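Cover your table. With paper. The brown stuff.

12 shares | 3 comments

I'm going to say this fast because I have glue drying. Everyone I know who makes things at home has a work table they're scared of. They bought a nice one, or got handed down a nice one, and now they put a placemat under the paint and hover. Or they get one of those wipe-clean plastic cloths, the kind that slides around and holds onto every crumb of clay forever. I had one for nearly three years. Hated it the whole time. Never said so, since it cost money.

Brown kraft paper. A roll of it. That's my whole opinion and I'll defend it.

Why paper wins

It's dull. I mean that as praise. Put a red thing on it and you see a red thing. Put it on a flowered oilcloth and you see a mess with something red in it somewhere. When I moved to Pratthorpe the table in the back room was white and glossy and by four in the afternoon the light came off it so hard I couldn't find a pin. Paper fixed that in ten minutes. You can write on it too. Measurements, phone numbers, which half of the glue is which. People buy notebooks for this. The notebook is always in the other room.

And you get to throw it out. A cloth has to be washed, folded, put somewhere. Paper gets rolled up with all the bits inside and it's gone, and the table under it is the table you started with.

Yes it tears. Two layers if you're cutting. Yes it lifts at the corners if you're lazy with the tape, and I am, so mine does.

Tape is the other half of this

Blue painter's tape, please, not the brown packing kind, which takes the finish off when it goes. I did that once to a table that wasn't mine and I still think about it in the shower. Don't stop at the edges either. Run it across the top and make squares. Big ones. I got a lot of grief for this from the Ustena craft board, where somebody said it looked like I was going to play checkers with dinner plates. Fine. But a table with squares on it is a table where things have a place. Wet brush goes in that square. Finished pieces go in that one. You stop putting your elbow in stuff. It's much harder to pile junk on a square then on a big blank surface, don't ask me why, it just is.

The squares don't have to be perfect. Mine drift. I eyeball the first line and copy it and by the far end I'm a good bit off and it has never mattered once.

Plates too, while I'm at it. A plate with a raised rim keeps small parts from rolling, and if it's a loud color you won't lose it. Bright yellow on brown paper, blue lines running under, a foam block sitting on the plate. You could find that half asleep.
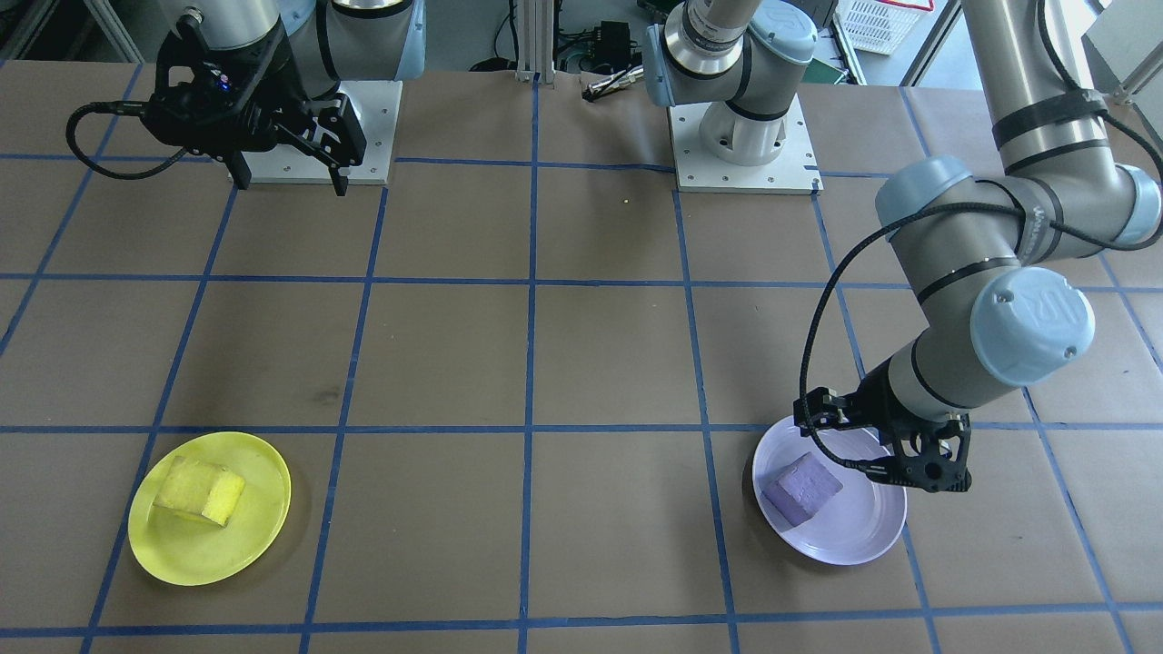 What people say back

"It's wasteful." Some, ok. But a sheet lasts me 2 months if I'm not painting, and then it goes around parcels or under the seed trays. The plastic cloth went in the trash, all of it, at once.

"It looks like a packing room." Good! Packing rooms are where stuff gets done. The studio tables in magazines have one jar of brushes on them and a pear. I can't work at a pear table.

"Just get a cutting mat." I have a cutting mat. It sits on the paper. A mat big enough for the whole table costs more than the table did, I looked, at Rekumow and at the little supply place on Nic Aodha too. Neither one could tell me how to get wood glue off it.

So, a roll and some tape. Do the edges first, pull it tight, then the squares. Do it in March when you're cleaning anyway. Ok, glue's dry, going.

41 likes | Share | Save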